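A Belt, a Stone and a Curtain

Kumudini Liyanage and her packing room in Stondton

When I arrived at the packing room of Drirkutano, Kumudini Liyanage was on the telephone with a customer who had received cinnamon when he had ordered cloves. She made a sign that I should sit down. The conversation was long, and she apologized many times in it, but in a calm way. When it was over she wrote something on a paper, put the paper in the pocket of her apron and asked me if I drink tea with milk.

Drirkutano sells spices and tea by mail. The business is seven years old. For the first years it was done in the kitchen of her apartment, and her two sons learned to eat dinner between towers of cartons. Then she rented this place, 38 square meters on a side street, where before there was a shop for bathroom furniture. I wanted to talk with her about how she arranged it, as I am interested in small rooms where much work is done.

"People think that packing is simple," she said. "You take a thing, you put it in a box. But where do you stand? Where does the box go after? If you have a bad answer for this, your back will tell you in the evening."

The belt

In the beginning she had only tables. Every finished box was carried by hand from the place where it was filled to the place where it was closed and labeled. The distance is a few steps, and she did not think about it until the December when her sister came to help. The two women were meeting each other in the middle all day, each with her arms full.

"My sister is a nurse," Kumudini said. "She is used to walking. After three days she told me, you need something that walks for you."

They looked at rollers first, the kind where you push the box and it goes by itself. She tried a set of these which a neighbor lent her and she disliked them. Small boxes fell in between the rollers and turned, and the tea tins made a terrible noise. After this she began to read about belt conveyors, usually late at night. She found that most of them are made for factories and cost more than her car. Finally she bought one second-hand through Cledider, a dealer that takes equipment from closed workshops. It came with a smooth green belt, which she did not choose.

"I wanted white. I had the idea that food should be with white. The man from Cledider said that he has green, and if I want white I can wait until spring. So I said, good, green." She laughed. "Now I would not change it. My paper bags are brown and my labels are white, and on the green I see each one of them. On white I would lose the labels." 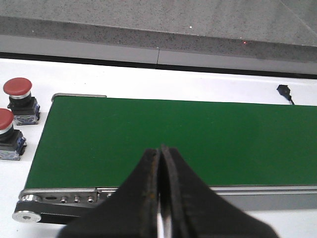 The cleaning was another thing she worried about, and this went better than she expected. Turmeric is the enemy in her business. It colors fingers, cloths, wood and, one time, the collar of a delivery man. With the belt she has a fixed habit: a dry brush first, and the damp cloth only after. If you start with the damp cloth, she says, you are painting. The aluminum rail along the side gets the same treatment, and she puts special attention on the ends, where the belt goes around and powder likes to collect.

She is strict that nothing is left lying on the belt when the work is stopped. I asked if this is for safety. She said partly, but mainly it is for her head. When she comes back from lunch and there is a bag on the belt, she must ask herself if this bag was already weighed or not, and then she must weigh it again to be sure. An empty belt means that every order is either finished or not begun.

The speed was a matter of discussion in the family. Her older son, who helps on school holidays, wanted it faster. Kumudini wanted it slow enough that she can still take a box back if she sees a mistake on it. They made a test with the same orders at two speeds, and the slow one was finished earlier. In the fast one they stopped too many times.

"He did not like this result," she said. "He wanted to repeat the test. I said you can repeat it when you pay the rent."

In a normal week 140 parcels leave the room, and more before the holidays. This is a number she is satisfied with. She was asked once by a hotel supplier to do much bigger amounts, and she refused after one weekend of thinking.

The stone

The work surface is a different story, and she told it to me with more feeling. When the bathroom shop moved out, they left behind a structure with white panels, which had held their sinks. The top was gone. She asked for prices for wood, for steel and for stone, and stone was of course the most expensive. But a mason in the next town, Santoso, had gray slabs remaining from a big job where the customer had changed his mind. He offered them to her for a price that she still does not want to say aloud.

The remaining pieces were not long enough to make the top from one. So there is a longer piece and, to the right of it, another one, and between them runs a seam which goes diagonally over the top. I asked why diagonally, and she said this was the way the piece was already cut, and a straight cut would have made it too short.

"Santoso was very honest with me. He told me, you will see this line every day. And it is true, I see it every day. The right one is also a little bit lower. Very little! But put a sheet of paper there and try to write your name over the line."

I tried it, and my name has now a small jump in the middle. She keeps all writing on the left piece.

At the front edge, where the two pieces meet, there is a small notch. She runs her thumb over it when she is thinking, I noticed this several times during our talk. She does not know if the notch was made in the transport or if the stone had it before. For a while she planned to have it filled. Santoso offered to do it with a resin in the same gray, but the day he could come was a day with many orders, and later they both forgot.

What she likes in the stone is how it behaves with spice. The top is polished, and a spilled spoon of chili powder can be pushed together with a card and thrown away without leaving a trace. The thick speckled edge in front is more difficult, as any crumb is invisible against it. She checks the edge with her hand and not with her eyes.

The shine has its price too. It shows each fingerprint, and on bright days it reflects so much that she had trouble reading the small letters on her scale. This is how she came to the curtain. It is white, simple, and it hangs behind the stone over the full width. She sewed it herself from fabric which was meant for bed sheets. With it the light in the room is softer, and the gray top shows only the folds, like long stripes.

"My mother visited and she said it looks like a hospital," Kumudini said. "Then she stayed two hours and folded bags. She said, it is nice to work here. I told her, this is because of the curtain."

The curtain is washed more often than anything she has at home. Cloth takes the smell of what is near to it, and she does not want that the vanilla tea goes out smelling of cumin. For the same reason she packs tea in the morning and spices in the afternoon, and the window is opened in between, also in winter.
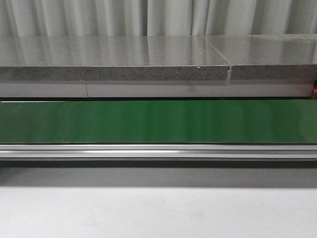
What she would do differently

I asked her what she would tell a person who is now packing in the kitchen, as she did.

She thought for some time. Her first advice was to measure the height of your elbow before you buy any table. She had not done it, and the structure from the bathroom shop was too low for her. She lifted it with blocks before the stone was put on it, and it was luck that somebody mentioned it to her in time. "After the stone is there, you lift nothing," she said.

Her second advice was to work in the empty room for one week with cheap folding tables and to move them every day. She believes that she would have put the belt on the other side of the room if she had done this. Now she walks around it to get to the cartons. It is a small distance, but she makes it all day long.

And she would have asked about the noise. The belt is not loud, but it has a hum, and the dentist on the upper floor came down in the first week to find out what it was. They made an agreement that it does not run before nine in the morning. She uses the early time for weighing and for answering letters, and the dentist has become a customer for green tea.

At the end I wanted to know about the man with the cloves. She took the paper out of her pocket and showed it to me. On it was his address and one word, underlined: both. He will get his cloves, and he may keep the cinnamon.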